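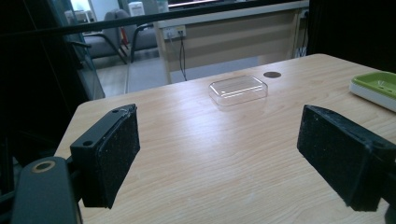 Search this journal Advanced search Go

Home Current issue Past issues For authors Contact

4. What people said when we asked them about the meetings

I went into this part of the study expecting to write mostly about roads. Every town hall I had sat through in Sirnolholm circled back to the same stretch of gravel between the market and the clinic, and I had half the section drafted in my head before the first interview. Then I started asking people how a complaint travels once the meeting breaks up (who writes it down, who reads it, when anybody hears back) and the roads more or less dropped out of my notes.

We handed out 500 questionnaires across the district's four wards and got 400 of them back, which is a better return than I have ever managed with a mailed survey. Most of the credit goes to the decision to hand them out on foot and pick them up on foot. Of the people who filled one in, 106 said they had spoken at a public meeting, meaning they had stood up and asked a question or made a complaint in front of the assembly. I'll call them the speakers from here on. The rest had either attended and stayed quiet or never gone at all, and I'll be honest that our form did a poor job of telling those two groups apart. The question ran over a page break and a lot of people skipped the second half.

4.1 Talking and hearing back

The speakers were a confident bunch. They knew the names of their ward members, they knew which office dealt with drains and which one dealt with market stalls, and several had been to meetings in Ovon as well as their own. What they mostly lacked was any reply. We asked each of them to think of the last thing they had raised and tell us what the assembly had said about it afterward. A trader in the east ward laughed at me when I read that one out. She had raised the same thing at three meetings, she said, and each time it had gone into the minutes, and she had never seen a page of them.

I followed that up at the assembly office, because it seemed too easy a story. The minutes do exist! They are typed, signed, and kept in binders that anyone can ask to read during office hours. The trouble is that the office opens at nine and closes at four, and the people who speak at meetings are very often people with stalls to run or fields to get to. One man had tried on a Sunday, after church, and found the gate locked. I came away thinking that the record was public in the sense that a library with no evening hours is public.

Figure 3. The path of a complaint through the Sirnolholm assembly, as drawn from our interviews. A question raised at a meeting passes to the clerk, then to the works or revenue desk, then to the full assembly. Dashed lines mark steps that respondents could not describe. No line runs from the assembly back to the person who asked.

Figure 3 went through a lot of drafts. My first version had a neat loop in it, since the assembly's standing orders say that answers should be read out at the next meeting. I took the loop out after comparing the agendas with what people told us. Answers were read out now and then, but usually for items raised by ward members, and hardly ever for items raised from the floor.

4.2 The Kawaguchi and Moner meetings

Two of the meetings deserve their own few paragraphs because they were run by outside groups. Kawaguchi, a civic education project, paid for the hall and the sound system in June and brought a moderator. Moner did something similar later on, with a smaller crowd and a longer question period. People liked both. I liked both, for what that's worth, and it was a pleasure to hear a budget read aloud in plain language with the figures in the right order.

All the same, the outside meetings had a problem of their own. The notes went home with the project. When I asked the assembly clerk for a list of the questions from the Kawaguchi meeting, she had only the attendance sheet, and she was as annoyed about that as I was. Moner did send a summary to the assembly, but it grouped the questions under themes (sanitation, jobs, youth) and you could no longer tell who had asked for what or in which ward. A person who wanted a streetlight by the school had become part of a theme.

The planning office has a long-range document that runs to 2075, and I kept thinking about it while I coded the interviews. It has a whole chapter on participation, with targets for how many meetings each ward should hold. I could find no target for answers. I would have happily traded half the meetings for a sheet of paper on the office gate with last month's questions on it and a word or two next to each, and when I tried that idea out on the speakers, most of them wanted to know who would be in charge of the sheet.

That is a fair question and I take it up in Section 5, along with the cost of printing.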